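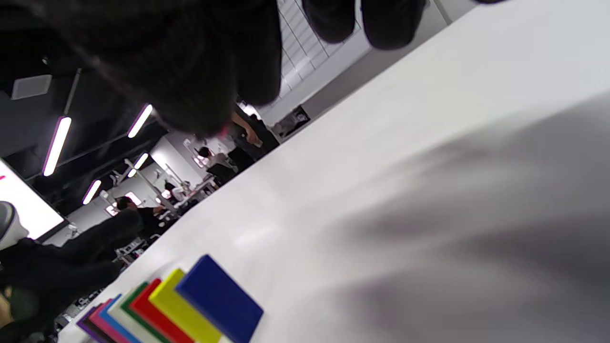
图1 白色台面

9/24/22　灰林鸮录音，第一轮人工复听

先把最高兴的事写在前面：Rendine那边真的有灰林鸮，而且叫得非常起劲！八月收回来的录音今天终于听完了第一轮，识别脚本一共挑出1,137个候选片段，我逐个听过，能确认是灰林鸮的有142个。比例看着不高，可是我原来以为能捡到零星几声就不错了，听到第一段雌雄对唱的时候差点从椅子上跳起来。雌鸟那声短促的“ke-wick”清清楚楚，雄鸟的长颤音紧跟着就上来了，中间几乎没有空隙。

阈值这次是故意放低的。上回在Wiltport试的时候设得太高，剩下的片段干净是干净，漏掉的远处个体却补不回来。宁可多听几个晚上的误报，也先把底摸清楚。等两轮复听都做完，再拿确认过的片段去定一个合适的值。

误报里最多的是两种东西。一种是风吹树枝，低频那一带糊成一片，频谱图上偶尔会凑出一条很像长颤音开头的横线，脚本上当，我也上过几次当。另一种是林鸽，天快亮的时候多，节奏和灰林鸮完全不同，可是单看一小段、音量又小，频率范围确实有重叠。还有少量是远处的狗叫。有一段我来回听了好多遍，最后判断是门轴或者栅栏在响，先标成“不确定”，留给第二个人听。
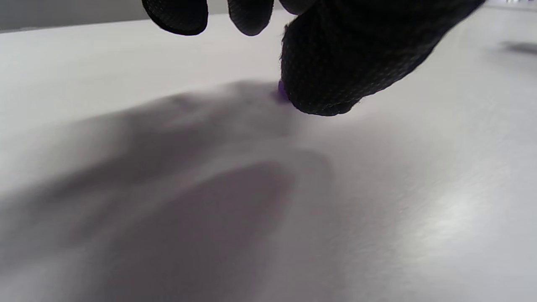 听的时候慢慢摸到一点门道：先看频谱图再按播放，比先听后看快得多。灰林鸮长鸣的那几道弧线看熟了以后，一眼就能认出来，颤音部分像一排细密的小齿，风声怎么凑也凑不出那个样子。不过最后还是得用耳朵定，只看图我会把林鸽放进来。耳机音量要固定，中途调过一次，前后的判断标准明显变了，那一批我又从头听了一遍。

录音机的设置也记在这里，免得到时候翻半天。Rendine放了2台，一台在林缘，一台在老橡树那片里面，都绑在树干背风的一侧。日落前开机，日出后关机，每个文件15分钟。文件切成这个长度很舒服，打开快，出了问题也只坏一小截。林缘那台下雨的晚上噪声很大，雨滴直接打在麦克风的防风罩上，“嗒嗒嗒”一整夜；橡树林里那台有树冠挡着，情况好得多。下一次林缘那台要往树干内侧挪，或者上面搭一块小檐，檐不能碰到防风罩，不然风一大会刮出声音来。

时间分布也很有意思。入夜后头一阵叫声最集中，随后安静下来，后半夜又有一小波，对唱多半落在前面那段。我原来猜月亮亮的晚上会叫得更多，粗看好像是这样，但是晴朗的夜晚本来就风小，录得也清楚，这两件事现在分不开。需要把风速一起放进去看。Wiltport气象点的数据可以先凑合用，离林子有点远，山谷里的风和那边多半对不上，最好自己带一个小风速计过去。

还有一件要特别小心的事：确认片段的数目和鸟的只数没有直接关系。一只劲头足的雄鸟一晚上就能贡献一大串片段，表格里看着热闹，林子里也许还是那一只。所以汇总时我打算改用“有叫声的文件占全部有效文件的比例”，每个晚上、每台机器各算一个，雨太大、什么都听不见的文件从分母里去掉。“听不见”的标准也得写死，现在全凭感觉，换个人肯定去掉的不一样。草稿：低频段背景噪声连续盖过参考叫声的，算无效；断断续续盖住的，保留，另加标记。

个体区分能不能做，我心里特别痒！雄鸟的长鸣据说每只都有自己的习惯，停顿多长、末尾颤音拖多久，几年都不怎么变。今天听的时候确实感觉至少有两种不同的唱法：一种停顿短，末尾干脆收住；另一种拖得长，最后往下滑。光凭感觉当然不算数，先挑信噪比高的片段量一量停顿时长和末段的最高频率，画个散点图看会不会自己分成堆。如果分不开，也把图留着。

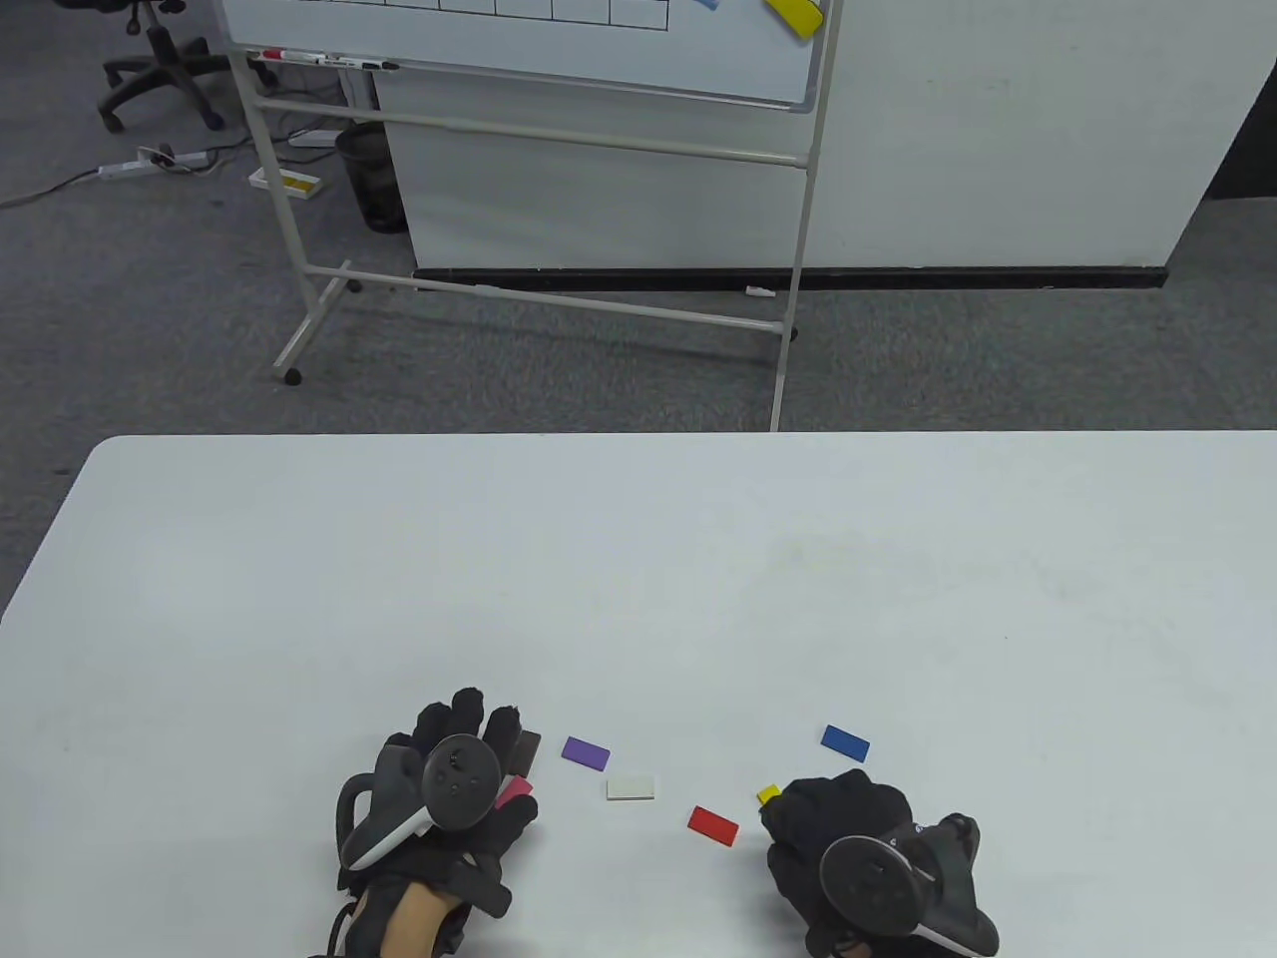
待办

一、142个确认片段另存一份，文件名里加上机器编号和晚上的序号，原始文件夹不动。

二、随机抽一部分候选片段给同事盲听，不给我的判断，听完再对。“不确定”的那些全部放进去。

三、Millet脚本输出的表里，跨午夜的文件日期会算到第二天，汇总之前先改成“按夜晚”记。今天是手工改的，容易出错，我已经改错过一行。

四、Coneck的录音还没动。那边针叶树多，离公路也近，估计车声会很烦人，阈值先照搬Rendine的，听一小批再说。

五、从完全没有候选片段的文件里抽一些出来从头听到尾，看脚本漏了多少。这个最花时间，可是不做的话前面的比例都没法解释。

六、防风罩买新的，林缘那台的海绵已经发硬开裂。

补记：收工前又放了一遍橡树林里最长的那段对唱，背景里还有一声很轻的尖细哨音，重复了几次，间隔差不多。会不会是幼鸟讨食？八月有点晚，但也说得过去。片段已经单独存好，明天换一副好耳机再听。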